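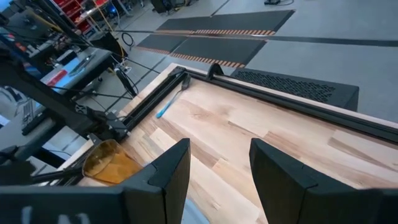 September
By Xiuying Lü and Shadi Majali

3.2 Shared worktops and the things left on them

We had expected, when we began visiting the repair rooms at Tidside, that people would want to talk about storage, and so they did, at some length and with great good humour (one conversation ran well past lunch). What they came back to, though, was the worktop itself. Of the 49 people we spoke to, 24 told us that they judged a room by the state of its table before they had looked at anything else in it.

Figure 4. A light wooden tabletop made up of pale strips, with an orange cup and a small blue-handled tool on it.

A cup and a hand tool make a very ordinary pair, and we grew rather fond of such pairs as the visits went on. Several people described the cup as a way of holding a place, much as one might leave a cardigan on a chair. Tools were more awkward, as a tool left out could mean "I am coming back" or simply "I forgot", and newcomers were often too polite to ask which. We return to this politeness in section 3.3.

Comments

Jericho Lagman: Lovely section. Did the cup rule hold in the evenings too?

Bienvenido Umali: Our table at Fudport is just the same, only with more mugs!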